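Kitchen swap shelf moves to Clirora Hall

From November the swap shelf will be in the side room at Clirora Hall, open until 4.30 in the afternoon. Mugs, tubs and small kitchen things are all welcome.
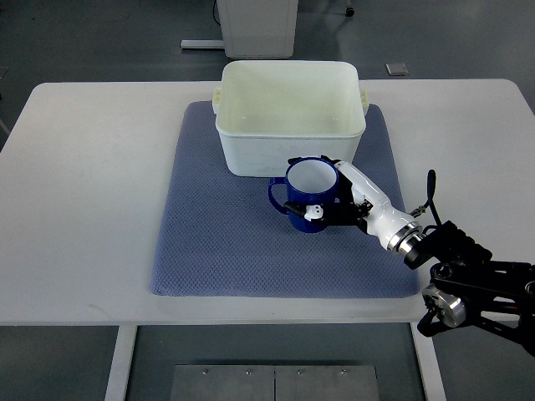

What to bring

Crockery, cutlery, storage boxes, baking tins and pans with sound handles. Please wash everything at home first, as the side room has only a small sink. Lids should be taped to whatever they belong to. We had 26 lids left over after the summer swap and most of them went for recycling.

We can't take electrical goods, knives longer than a table knife, or anything chipped. Glass jars are fine in small numbers – one carrier bag per household at most.

How it works

Put your things on the long shelf under the window and take what you can use. You don't have to bring something to take something. Larger items such as stockpots go on the floor at the far end. If you want a full set of plates kept together, tie it with string and leave a note on top.

Anything still there after a month goes to the Ukov Street shop, which sells it towards the hall roof. Last year that came to £3289, and the gutters on the north side have now been replaced.

Getting there

The number 19 bus stops outside. The car park behind the hall is shared with the surgery and fills up in the mornings, so use the lane if you are only dropping off. The side door sticks in damp weather and needs a firm push.

Help wanted

Raili Keskinen is looking for two people to sort donations on the first morning. Arvid Isaksson has offered his van for collections from anyone who can't get to the hall, but he needs a few days' warning. Names for either on the sheet by the main door, or ring Ingrid Holloway in the evening.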